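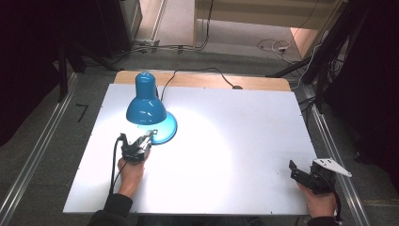 I've been through more desk lamps than I care to admit, so when the clamp on my last one gave out in January I told myself I'd do it properly this time and live with the new one for a good while before I said a word about it to anyone. Well, I've lived with it. It's the Lusdale, in blue, from Zeleke, and I paid 32 dollars for it in their Sillatthorpe store, down from 40 because the box had been opened and somebody had folded the instructions into a very small square.

A bit about how I use a lamp, so you can decide whether any of this applies to you. I mend things. Mostly clothes, a fair number of soft toys for my nieces, now and then a pair of glasses with one of those maddening little screws. I also do my letters and bills at the same table, and I like to read there in the evening when the rest of the house is asleep. So I want plenty of light right where my hands are, I don't want it in my eyes, and I'd like the thing to look cheerful, since it's going to be in front of me for hours.

On cheerful, full marks. The shade is shaped like a bell, with a nice round dome and a rim that flares out at the bottom, and it's glossy in that old-fashioned candy way that makes people want to touch it. The round base is blue too, so it all looks like it belongs together. Zeleke also has it in a dull sort of green, and my friend Kaede Tsuji bought that one for her sewing corner and loves it, but I think the blue is the one to get. It does pick up fingerprints. I give it a wipe with a soft cloth when I do the windows and that seems to be enough.

**The light**

I put in a 900 lumen bulb, warm white, which isn't included (the box does say so, in small letters on the side). With the shade tipped down and forward, you get a good bright pool in the middle of the table that falls away toward the corners. For sewing and small repairs I love this. My work sits in the bright part, my scissors and pins sit out in the dimmer part, and I never feel like I'm in a dentist's chair. For spreading out a big pattern or a map it's less good, and I end up turning on the ceiling light as well. If you have a wide table and you want all of it lit evenly, you want a long bar lamp and you should stop reading here and go look at those.

The white tabletop helps, I should say. I tried the lamp for a week on my father's old dark desk and it felt like a much weaker lamp, even with the same bulb. On white you get all that light bouncing back up at you, which is lovely for threading needles but a little harsh for reading, so I put down a sheet of tan craft paper when I have a book out. My neighbor Akihiko Ueda, who paints tiny model trains, told me he does the same thing with a green cutting mat, and I've been meaning to try that.

**The neck**

It's a gooseneck, black, with those ribbed segments, and it's on the stiff side. I was cross about that for the first few days. I'm used to lamps you can nudge with one finger, and with this one I need a hand on the base while I bend with the other. But it stays where I leave it! My last two lamps would slowly bow their heads over the course of an evening until they were practically lying on the seam, and this one hasn't done that to me yet. I'll take stiff.

One thing I'd suggest is bending it in a gentle curve from low down instead of making one sharp kink near the shade. I did it the sharp way at first and the lamp leaned in a manner I didn't like.

**The base and the switch**

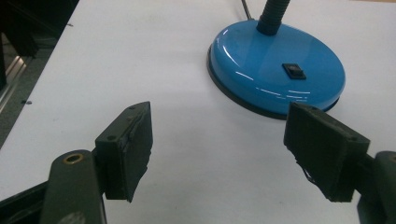 *The Lusdale's base, with the rocker switch on top.*

I've got a lot of affection for this base. It's wide and flat, and there's a black rim underneath that has a bit of grip to it, so the lamp doesn't skate away when I catch it with an elbow. It does take up room, though. On a narrow shelf or a crowded nightstand you'd notice it. I keep meaning to use the top of it as a place to park my thimble, but the surface is so shiny that the thimble slides off – I've fished it off the floor more often than I'd like.

The switch is a little black rocker on top of the base, and it's my favorite kind. You can find it in the dark with your fingertips, and it gives a good firm click. There's no dimmer, and I do miss one late at night. I asked in the store and the young man there, Chiến Đoàn according to his badge, was very patient with me and explained that a dimmable bulb wouldn't do anything clever on its own, which I'd half hoped it would. So it's on or it's off. When I want it softer I turn the shade toward the wall.

The cord is thin and black and comes away at the back of the base, where it stays well clear of my work. I run mine up and over the back of the table so that I don't have to fuss with it. I wish they'd made it in blue, or white even, since black shows up so plainly against a pale table, but that's me being fussy.

**Things I'd change**

I'd have a dimmer, as I said. I'd like a slightly looser neck, just near the top, for small adjustments to the shade. And I'd like Zeleke to put a bulb in the box, because getting home with a new lamp and finding you've got nothing to screw into it is a sad way to spend an evening.

I did look at the Batik before I bought this one. It's a pretty lamp and the neck moves more easily, but the base was so light that it rocked when I pressed the switch in the store, and I knew that would drive me up the wall within a month. If you only want something to read by and you won't be leaning on the table, you may well prefer it.

**Would I buy it again?**

Yes, and I nearly have, because my sister keeps eyeing mine and I'm running out of polite ways to change the subject. It's a good, steady, friendly lamp for close work on a medium table. At 40 dollars I'd still call it fair. I've had it on most evenings since I got it and the only thing I've had to do is dust it.

If yours comes with the instructions folded up very small, the maximum bulb wattage is printed on page 2.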